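Ticket 307: dishwasher stops mid-cycle and won't drain
Product: Omanel slimline dishwasher
Opened: August 4, 2020
Status: closed by customer

What's going on

Hello again, support people! I wrote in back in June about the rinse aid light (all fine now, thank you) and I'm afraid I'm back with something worse. The dishwasher starts perfectly happily, fills, sloshes about for a good while and then just stops dead. The display says E4 and the pump hums but no water goes anywhere. When I open the door there's a grey puddle in the bottom and everything in the top rack is covered in grit, mugs worst of all. I've been washing them by hand and I'm heartily sick of it.

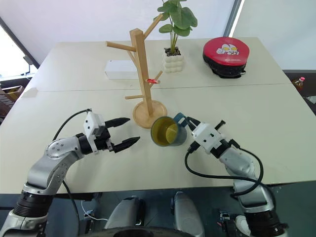 What I've tried so far

I've been through the troubleshooting pages in the Oltard manual, the one you have online, as the paper one has gone missing. In order:

Turned it off at the wall for ten minutes. Came back on, same code.

Took out the filter and gave it a proper scrub with an old toothbrush. It was a bit greasy but I've seen worse, and the mesh isn't torn.

Ran the short 40 degree programme with nothing in it. It got further this time (I got quite excited) and then stopped with E4 again, right where the rinse should begin.

Checked the spray arms. One hole had a lemon pip in it. Pip removed, no change.

Baled out the puddle with a yoghurt pot and felt about in the sump with a rubber glove on. Couldn't find any glass or anything sharp.

Your page 136 says E4 is "water not leaving appliance" and to check the hose for kinks, but the machine is built in and I'd like to know whether there's anything else worth doing before I drag it out. The kitchen floor is new and I'm nervous of it.

Update, same evening

Thanks for the quick reply. You asked whether the waste goes into the sink trap or straight into the wall. It's the sink trap, and the sink itself drains fine, if a little slowly when the bowl is full. You also asked for the serial number, and the sticker inside the door is so worn that all I can make out is that it ends in 233. I hope that's some use!

I cleared everything out from under the sink so I could get at the pipes, put a bowl down and undid the hose where it joins the trap. 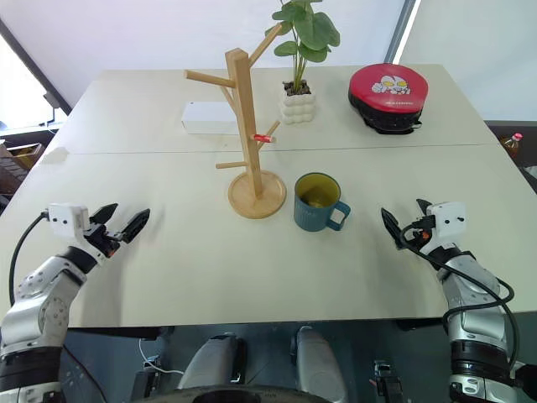

Table with the mug tree, a blue mug and the plant.

Well! There's a plastic spigot where the dishwasher hose pushes on, and it was three quarters blocked with a sort of grey porridge. Fat, I think, and coffee grounds, and what might once have been rice. It smelt unbelievable. I poked it through with a skewer, rinsed the spigot in a bucket outside and put it all back with the old clip.

Ran the short programme again and it drained! Then I noticed the cupboard floor was wet. The clip had lost its grip and was letting a dribble past every time the pump ran. I put a tea towel under it and went to bed in a sulk.

Update, next day

Went to Trostusier for a new hose clip, the kind you tighten with a screwdriver. They only sell them in packs, so I now have enough hose clips to last me the rest of my life. The man on the till asked if the hose goes up in a loop before it comes down to the trap, and I had to admit I had no idea. I looked when I got home and it doesn't. It sags along the bottom of the cupboard like washing line. Your manual does show the loop, very small, in the corner of the installation drawing (could that perhaps be bigger?).
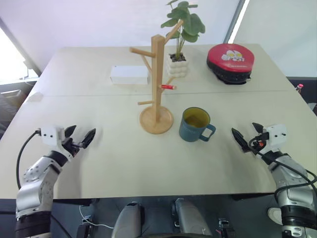

So I've screwed a hook into the underside of the worktop and hung the hose from it, high up, with a cable tie left nice and loose so it doesn't pinch. New clip on, done up firmly, dry kitchen roll underneath to show up any drips.

I've now done two short programmes and one long one, the last with a full load, and there's no E4, no puddle and the kitchen roll is bone dry. The mugs have come out clean too, apart from one with a tea stain that I think is permanent.

One last question and then you can close this. The Sachdeva cleaner tablets you recommend say once a month on the box, but your website says every three. Which is it? I've put one through today to be going on with, on the hottest wash, and the machine smells of lemons.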